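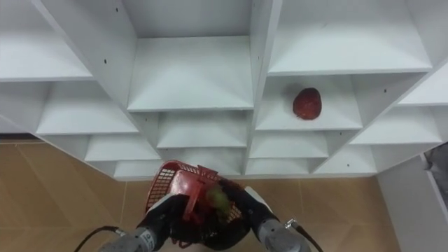

Photo: Christos Tzavaras / Jumholm

Section 4. Anchoring and Loading the Shelving Unit

Applies to all Trasska cube units with open compartments. Complete Section 3 (Assembly) before you start. Two people are required for steps 1 and 2.

4.1 Placing the unit

1. Lift the unit into position. Do not drag it. Dragging puts side load on the dowel joints and can open them.
2. Leave a gap of 4 mm between the unit and the wall, or remove the baseboard so the unit stands flush.
3. Place a spirit level on the top panel, first left to right, then front to back. Turn the adjustable feet until both readings are level.
4. Check that the dividers are square to the shelf boards. If a compartment is out of square, loosen the cam locks on that row, correct it, and tighten again.

CAUTION: Tip-over hazard. The unit must be anchored to the wall before anything is stored in it, including units standing against a partition.

4.2 Fitting the wall anchors

1. Hold each bracket against the underside of the top panel and mark the wall through the slot.
2. Drill at the marks. Use the screws supplied for wood studs only. For masonry or drywall, buy fixings suited to the wall.
3. Fasten the bracket to the wall, then to the panel. Tighten by hand - a power driver will strip the panel insert.
4. Pull the top edge forward with light pressure. If the unit moves, refit the bracket.

4.3 Loading

Maximum load per compartment is 11 kg, spread evenly. Fill the bottom row first and work upward. Keep heavy items out of the top row.

NOTE: Load limits do not apply to units fitted with the Provthorpe door kit. See the sheet packed with the kit.

4.4 Care

Wipe with a damp cloth and dry at once. Do not use abrasive pads or solvent cleaners. Recheck the cam locks and wall screws every April.

Revised 2023-06-26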